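Where Do Your Files Live?
Kids' Corner, 10/09/2020
Words by Amber Kettle

You have probably been told to save your work. Grown-ups say this a lot, mostly just after losing their own. But where does it go when you save it? You can't open up a computer and find your story about the haunted canoe lying at the bottom. (Please don't check.)

Everything in a computer is numbers

Computers are not very bright. They are quick, which is a different thing, as anyone with a cousin will know. A computer only keeps track of two things: one and zero. You can think of them as yes and no, or on and off.

One of those little yes-or-no answers is called a bit. Put 8 bits in a row and you have a byte. A byte is enough room for one letter of the English alphabet, so the word "cheese" needs six bytes. The word "no" needs two, but your parents manage to make it feel much bigger.

I counted the letters, spaces and full stops in my last school newsletter column and got 2,414. Saved as plain text, that's 2,414 bytes. It sounds like plenty until you find out that a single colour photo of your dog can take up millions.

The tiny buckets

Small USB drives, the sort that go missing in pencil cases, hold their bits in something called flash memory. Inside the drive is a chip, and in the chip are billions of cells. A cell is like a bucket with a very tight lid. Electrons, which are much too small to see, get pushed into the bucket when you save something. The simplest kind of cell says "zero" if it has electrons in it and "one" if it's empty. Yes, that does seem backwards. Write to the engineers.

The clever part is the lid. Turn off the power and the electrons stay put, so your story stays put too. That's why you can pull a drive out of a computer, carry it across town and find everything still there.

The chip doesn't care what it's wearing, either. Flash drives have been dressed up as ducks, sushi, footballs and superheroes, and the metal plug at the end still has to be the same shape or it won't fit the computer.

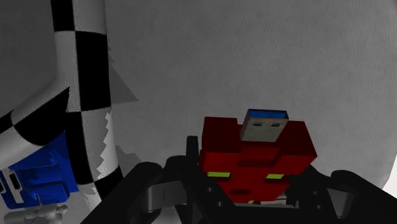
Before the buckets

People have been saving numbers for a very long time, and they've been quite odd about it.

First came notches on bones and marks on clay. Much later there were punched cards, which were stiff pieces of card with holes in them. A big program might need a whole box of cards in exactly the right order. If you dropped the box, you had a very long afternoon.

Then came magnetic tape, and after that floppy disks. The best known kind was a hard square of plastic, and it was called floppy on account of the bendy disk inside. One of those held a bit more than a million bytes, so your dog photo might not fit. You would have to ask for a smaller dog.

How to lose everything

It's easy! Keep one copy, in one place, and be confident. Drives get stepped on. They go through the wash in the pocket of your favourite jeans. And flash cells wear out after they've been filled and emptied many thousands of times, as the lids get leaky.

Anything small can vanish, of course, and it doesn't have to go far. Put a little drive down on a table with other bits and pieces on it and you may as well have buried it in the garden.

The cure is a backup, a second copy kept somewhere else. "Somewhere else" does not mean the other pocket of the same jeans. Try this:

Save your work on the computer.
Save another copy on a drive, and give the drive a home, such as a jar or a drawer.
Ask a grown-up about keeping a third copy online. Online files are stored too, on big machines in a building far away, though people like to call it "the cloud". There's no cloud. It would be much too damp.

And before you pull a drive out, tell the computer you're going to. It may still be busy filling buckets.
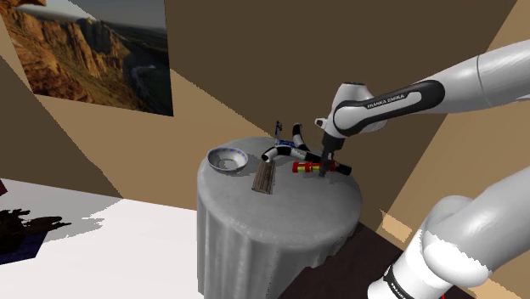

Duyên Khúc wrote in to ask whether a full drive is heavier than an empty one, what with all those electrons being stuffed in. What a good question. There is a difference, but it's so ridiculously small that no kitchen scale would ever notice. The electrons mostly get shuffled from one part of the chip to another anyway. So you can save as many haunted canoe stories as you like, and your school bag will be exactly as heavy as it was before. That'll be the library books — and possibly the banana at the bottom.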